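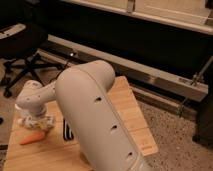

4. Setting up the board for play

The Altcombe play kitchen is used on a flat board, which serves as the counter and keeps the food pieces together during a session. Any sound wooden board will do, provided it is smooth and has no splinters. A pale one makes the food easy to find, as with the orange carrot-like piece lying on its side on the blond wood, and a few dark marks in the grain do no harm. Put the board in place before you open the food bag.

4.1 Placing the board

1. Choose a table that does not rock. The table top should be at the elbow height of the child who will use it, or slightly lower.
2. Wipe the table and the underside of the board with a dry cloth.
3. Lay the two Flornix non-slip strips on the table, one near each short end of where the board will sit.
4. Lower the board onto the strips. If the board has a raised edge, either side may face the child, but most children find it easier to reach in from the low side.
5. Press down on each corner in turn. If one corner lifts, move the strip under it outward and press again.

Note: The strips lose their grip when dusty. Rinse them in cool water and let them air dry. Soap leaves a film.

4.2 Checking the food pieces

Check the pieces before first use and again whenever the set has been put away for a long time.

1. Empty the food bag onto a towel.
2. Compare the pieces with the list on the inside of the lid. A full set has 32 pieces.
3. Run a thumb along each piece from end to end. Set aside anything with a crack, a sharp spot or a loose part.
4. Pull gently on any leaf, stalk or cap. It should not move.
5. Return the sound pieces to the bag and leave the damaged ones out.

Caution: Do not glue a cracked piece. The repair can give way in use and leave a part small enough to swallow. Order a replacement (see section 7).

4.3 Laying out a first session

Start with very little on the board. A child who is given the whole bag will usually tip it out and lose interest in the task card.

1. Take one task card from the green group.
2. Find the food shown on the card and lay it on its side near the middle of the board. Long pieces should lie at a slant, with the narrow end toward the child.
3. Keep the bowl and the serving plate off the board until the card calls for them.
4. Read the card aloud once. Let the child handle the piece before you say anything more.
5. Add a second piece only when the first card is finished.

Note: Long tapered pieces roll toward their narrow end. If one keeps rolling off, put a folded napkin under the board on that side. The tilt needed is very small.

For children who use one hand, place the piece on that side of the board and turn it so the wide end is nearest the palm. Liesl Hämmerli's activity booklet, packed with the set, has further layouts for seated and standing play.

4.4 Cleaning and putting away

1. Wipe each piece with a damp cloth. Do not soak the pieces and do not put them in a dishwasher.
2. Dry them on a towel before bagging.
3. Brush crumbs and grit from the board, working along the grain.
4. Store the board flat or on its long edge. Boards left leaning at an angle can bow.

Caution: Keep the board and the food away from heaters and sunny windowsills. Color fades first on the orange and red pieces.

If the board feels rough after repeated cleaning, sand it lightly along the grain with fine paper and wipe off the dust. Use no varnish or oil unless the label says it is safe for toys.

Go on to section 5 for the sorting cards.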